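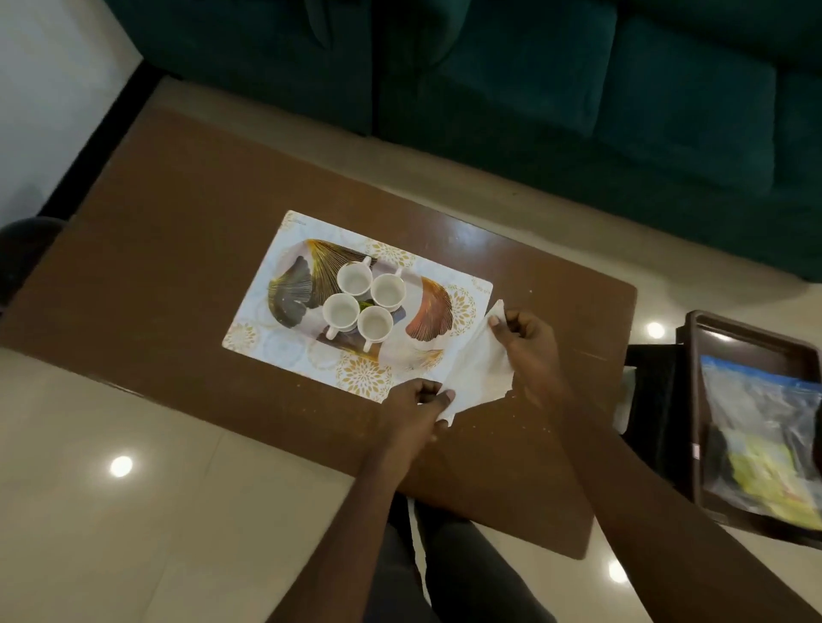

Head-mounted view, coffee table task: tissue held in both hands beside a tray of cups.

Kitell Head Unit
Wearable recorder for manipulation data

Kitell records household hand work from the wearer's viewpoint for imitation learning. The wearer performs the task with bare hands; no teleoperation station is required. Each unit ships with a headband, a battery pack and a license for Billell, our review and labeling software.

Recording
Episodes are split at a button press or at a fixed length set in Billell. Internal storage holds 2000 episodes at the default length. A full charge lasts 6 hours. 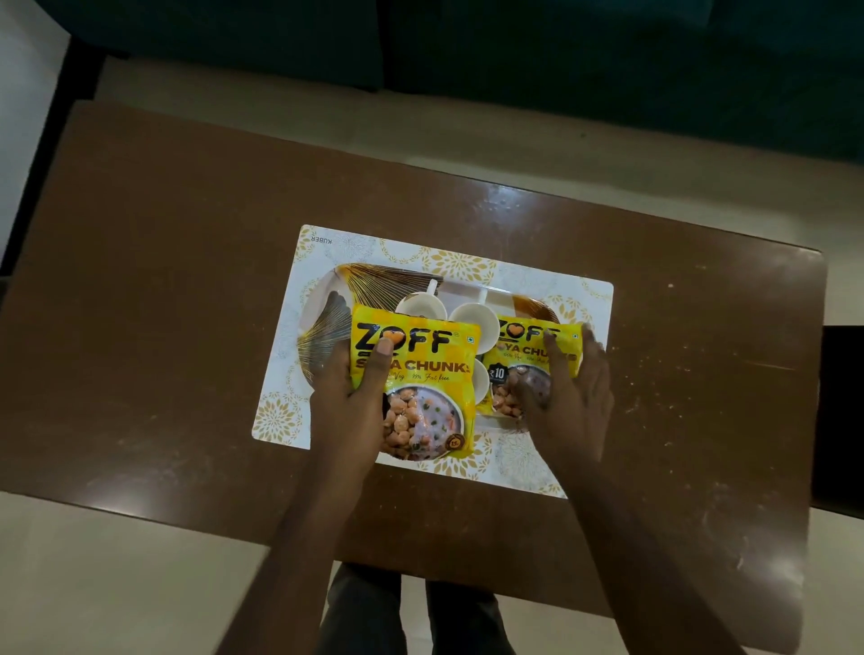 Printed packaging and patterned surfaces should be varied between sessions. A policy trained on one tray tends to key on the print, and grasp points drift when the tray is replaced. Billell flags any set in which a single background exceeds 39 percent of episodes.

Fit
Tilt the unit down until both hands stay in view while seated. Recheck after changing chairs.

Ordering
Sold singly or in packs of 4. Ships from Lisodport. The Sedgwick mount is sold separately and does not fit units made before January.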